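Why I still build the kitchen first

People at the shared workshop have been asking me, kindly enough, when the arm on my bench is going to do something. I have been at it since December and I have spent 300 on it, and so far the motors have hardly turned. Su-chen Chien, who shares my bench, has built a whole hedgehog feeder in that time! I do see how it looks. But I'd like to put in a good word for going slowly, and for spending your evenings in a kitchen that doesn't exist.

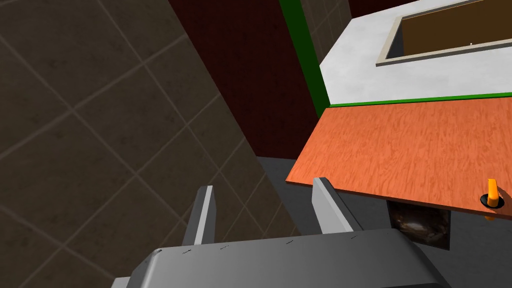
My view is that a home builder ought to make mistakes on the computer for as long as he can bear it, and then a bit longer. A simulated kitchen needn't be handsome. Mine has brown tiles, a dark red wall and an orange wooden board with bright green trim (my daughter says she'd move out), and none of that matters a jot. What matters is a finger tip coming up close under the front edge of that board, near enough to make me wince, and costing me nothing at all. At home that would be our own worktop, and a conversation with my wife.

Cheuk-hei Tsao disagrees, and he has built more machines than I have. He says a pretend knob never sticks, and you learn more from one real drawer than from 100 tidy runs on a screen. He may well be right about drawers. I'd still sooner meet his sticky drawer with my worst habits already ironed out, and he has promised to lend me one when I'm ready, runners and all.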